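Morkine Parallel Gripper Kit for Shared Workshops
2020-02-10
By Enda Geraghty, Nernberg Workshop Equipment Desk

The Morkine gripper kit is supplied to members of the Nernberg workshop who are building a tabletop arm, either at home or at one of the shared benches. It contains the printed parts for one complete gripper and the screws needed to assemble it. Servo motors and control boards are ordered separately.

The body and brackets are printed in white and the two fingers in orange. Each finger is ribbed on its inner side so that it bends a little around the object being held. Rubber padding may be added where a firmer grip is wanted – members who handle smooth plastic boxes generally prefer it.

Specifications
Opening between fingers: 100 mm
Gripper weight without motor: 156 g
Printed parts: 17
Print time for a full replacement set: 42 hours

Assembly requires a small screwdriver and a flat table. Screws should be tightened by hand only, as the printed brackets will crack under a power driver. The wrist mount fits the Costello arm directly. Owners of the older Flindcombe arm must request the adapter plate when ordering.

Replacement fingers are available singly or in pairs. Damaged parts may be returned to the equipment desk for recycling. Orders placed by members are filled in the sequence received, and the next print run is planned for April. Print files are provided on request to members who have access to their own printer.

Contact the Equipment Desk | © 2020 Nernberg | Back to top
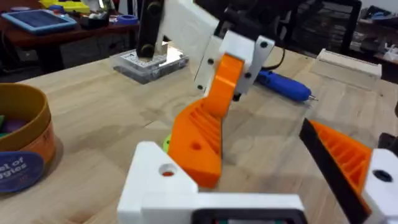

Orange ribbed fingers on the white gripper body, with a second arm over the table.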